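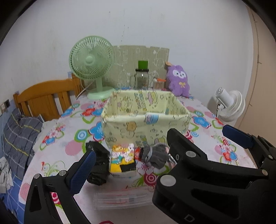

PATTINASARANY, July

Print | E-mail

I have watched a lot of bad basketball in my life and enjoyed nearly all of it, so take this with whatever amount of salt you like, but I think the Skeltus bench is the most fun thing in our league right now. The starters are fine. The starters are good, even! But when the second unit checks in late in the first quarter, people at Flarkolar Arena put down their phones.

Wednesday's win over Plastia is the game I keep going back to. Skeltus came out flat, missed everything from the corners and trailed by 14 before most of the crowd had found their seats (1,071 of us, according to the board, a big number for a midweek night). Then Yusri Sutanto came in, picked up his man at full court and the whole building woke up.

Sutanto is the reason I'm writing this. He is a backup point guard who plays like every possession is the last one before the gym closes. He'll throw a pass you would bench a teenager for, and then two trips later he throws the same pass and it lands right in the shooter's hands for an open three. He finished Wednesday with 11 assists and five turnovers, and I know which of those numbers the call-in crowd wanted to talk about the next morning.

I'll take the turnovers. I'll take all five. The pace he brings is what tires out the other team's big men, and you could see the Plastia center grabbing his shorts by the middle of the third quarter. A slow, careful guard gives you two turnovers and lets that center rest on every trip. I don't see how that's a better deal.

The argument for starting him is easy to make and I've made it myself, loudly, in the parking lot. He is 2 assists short of 370 for the season and he's done it in under 700 minutes, which is a silly rate for anybody. Still, I've come around to leaving him where he is. As a starter he would be running against fresh legs and sharing the ball with two other players who need it. Off the bench he gets his own group, his own speed and a defense that has just started to breathe hard.

What I would change is the end of games. Coach went back to the regular five with six minutes left on Wednesday and the lead shrank from nine to one - my stomach has not forgiven him. If the bench built the lead, let the bench close once in a while. Try it against a team in the bottom half and see what happens.

We have three home games coming up and you can still walk up and get a seat behind the basket. Get there for the start, sure, but don't you dare go for popcorn when number 8 stands up and takes off his warm-up shirt.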